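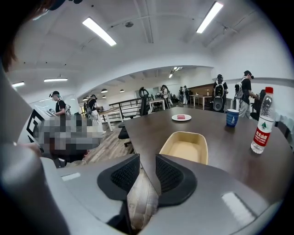

La cooperativa de consumo Danaton abrirá en octubre su segundo local, en la planta baja de la antigua imprenta Suwannarat, y con él estrenará un obrador compartido para productores de la comarca que no tienen cocina propia con registro sanitario. La apertura al público está prevista para las 10 de la mañana. El obrador empezará a funcionar dos semanas más tarde, cuando se complete la inspección de la salida de humos.

El local tiene dos zonas separadas por un tabique. La parte que da a la calle se dedicará a la venta a granel de legumbres, harinas, aceite y productos de limpieza. En la trasera se han instalado dos hornos, una cámara fría, un abatidor de temperatura y los fregaderos que exige la normativa. El acceso de mercancías se hará por el callejón lateral, donde el ayuntamiento ha autorizado una plaza de carga y descarga hasta las 11 de la mañana.

Danaton cuenta con 3.626 socios, según los datos presentados en la última asamblea. La cuota de entrada se mantiene y no habrá aportación extraordinaria para pagar la obra, que se ha cubierto con las reservas de los tres últimos ejercicios y con un préstamo a devolver en 12 años. El proyecto inicial contemplaba también un comedor en el patio, pero se descartó por el coste de la cubierta.

«Teníamos gente haciendo mermelada, pan o conservas que vendía a los vecinos y que quería hacerlo con todos los papeles en regla. Montar un obrador para una sola persona no salía a cuenta», explica Teófilo Cárdenas, coordinador del nuevo local. Hasta ahora, los productores que querían legalizar su actividad tenían que desplazarse al obrador de Plodley, que solo ofrece turnos de tarde y mantiene lista de espera desde la primavera.

El uso del obrador se organizará por turnos de cuatro horas. Cada productor deberá disponer del certificado de manipulador de alimentos y de un seguro de responsabilidad civil, y tendrá que dejar las superficies y el horno limpios al terminar. El precio del turno incluye luz, agua y retirada de residuos orgánicos. Los envases, las etiquetas y las materias primas correrán a cargo de cada usuario, aunque la cooperativa prevé hacer pedidos conjuntos de tarros y bolsas de papel para abaratar el coste.

Ya hay 12 solicitudes aprobadas. La mayoría corresponde a panaderos y a elaboradores de conservas vegetales, y hay también una quesería que utilizará la cámara fría mientras termina las obras de su nave. Los turnos de mañana de los primeros meses están casi completos. Quedan plazas por la tarde y en la franja nocturna, de 10 a 2, que la cooperativa mantendrá a prueba hasta comprobar si el ruido de los extractores molesta en las viviendas de los pisos superiores.

Esa fue la principal objeción de la comunidad de propietarios del edificio, que presentó alegaciones durante el periodo de exposición pública. El acuerdo alcanzado obliga a Danaton a colocar silenciadores en el conducto, a no sacar los contenedores al callejón antes de las ocho de la tarde y a repetir la medición acústica cuando el obrador esté a pleno rendimiento. El informe técnico se entregará también a los vecinos.

La obra ha durado más de lo previsto. Al levantar el pavimento de la imprenta aparecieron restos de una canalización antigua que no figuraba en los planos, y hubo que rehacer el desagüe hasta la arqueta de la calle. Se han conservado las columnas de hierro y el rótulo de la fachada, que está protegido y no se puede retirar. El nombre de la cooperativa figurará en una placa pequeña junto a la puerta.

Con el traslado de parte de la actividad, la tienda de la plaza reducirá la sección de granel y ampliará la de producto fresco. No cambiarán ni el horario ni la plantilla. Las cestas semanales de verdura se seguirán recogiendo allí, salvo las de los socios del barrio de Plandamberg, que podrán elegir cualquiera de los dos puntos. Para cambiar el lugar de recogida hay que avisar en el mostrador antes de final de mes.

La cooperativa ha editado además una hoja con las condiciones de uso del obrador, las tarifas y el modelo de solicitud. Se puede pedir en la tienda de la plaza o en la oficina, que atiende de 9 a 2. Los productores que no sean socios también podrán reservar turnos, con un recargo y siempre que queden huecos libres una vez asignados los de los socios.

Cárdenas señala que las tarifas se revisarán al cabo de un año, cuando se conozca el gasto eléctrico real de los hornos. La asamblea tendrá que decidir entonces si se compra una envasadora al vacío, una petición de varios de los productores inscritos que ha quedado fuera del presupuesto de este ejercicio.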